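Riquelme Skills Room - Suture Practice Gallery

Interrupted stitches, one row at a time. Posted September 20, 2021
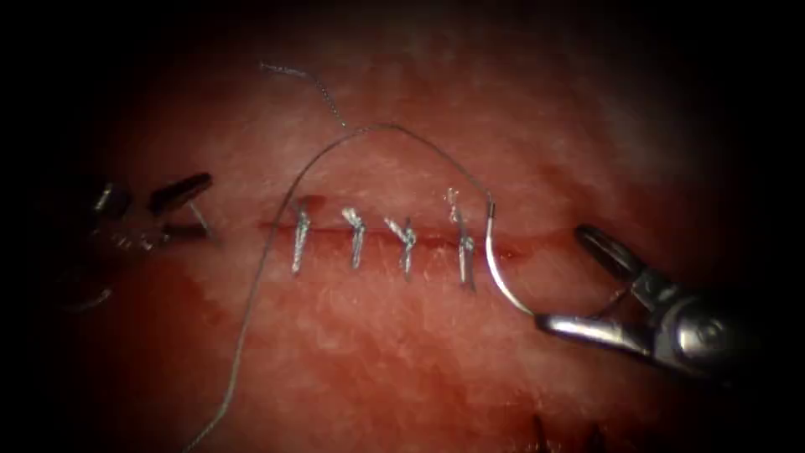 The Riquelme room is on the second floor of the Kallinier building and has been open since June. Residents book it in blocks and work on straight closures before moving on to curved and layered ones. Most of what gets done is the simple interrupted stitch, each one tied and finished by itself. If one fails, the others still hold.

Spacing
Four stitches are in along the straight incision, at fairly even intervals. We ask for the gap to be judged by eye at first and checked with a ruler at the end of the row.

Knots
Each knot sits above the cut line, off the incision. The second one leans a little to the left, and the third has two short ends standing up in a V or Y. The fourth stitch is the tallest of the row.

Needle
The next stitch is under way to the right of the fourth, with the curved needle partway through the tissue. Follow the curve on the way out - pulling straight drags the hole open.

Edges
The cut is a thin dark red line, a bit wider toward the right end. Edges should meet without being squeezed. If they pucker, take the stitch out and do it again with less tension.

Room notes
Residents have logged 2,668 stitches in the practice book so far, over 315 of them in the first week. The target for the basic module is 100 interrupted stitches per person, signed off in rows.

Suture packs are in the Poltow cabinet by the door, 144 to a carton. Needles go in the sharps bin and nowhere else. Log sheets are in the Dirkance binder - please write the row number and the thread size on every line.

More galleries: Running Stitch / Mattress Stitch / Knot Tying / Back to Skills Room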